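Dobson Packing Room, September minutes
I took notes again, so blame me for the spelling!
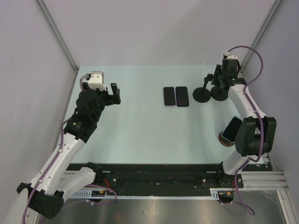 We started at 9:30 with the small parts. Bindix wants them sorted into groups before bagging, 50 to a bag, and we all said fine. Stominine still owes us roughly 800 bags (I'll chase them). Long chat about the table height, no decision, we'll try it lower for a week. Noltard labels: order 1000, the last lot peeled. Tea money is short again, so please chip in. Done by 10:15.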